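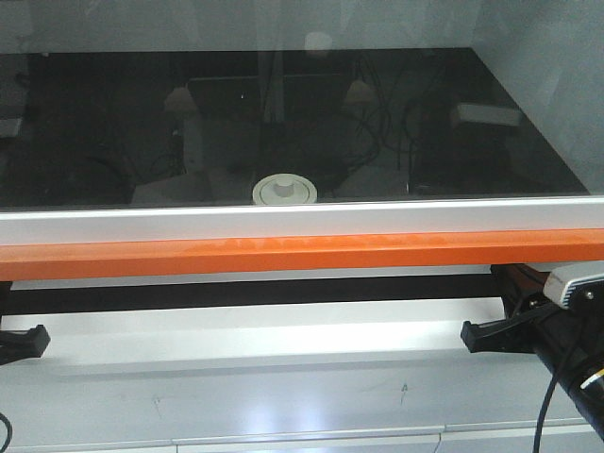

Buy the camera before the gripper

Home | Arms | Grippers | Opinion

Last updated: May

We spent 15 days comparing the Eker and Morelli grippers, and I think we started at the wrong end. The camera on the arm mattered more. Dark glass reflects whatever is near it, cables included, and a gripper can't fix a bad position reading. Out of 400 tries, 68 missed, nearly all over the glass. Changing fingers barely helped. Spend on the camera first.

Comments (2)

gultuscombe: Did you try the Vudano controller?

pickrate5: Matte film helped us.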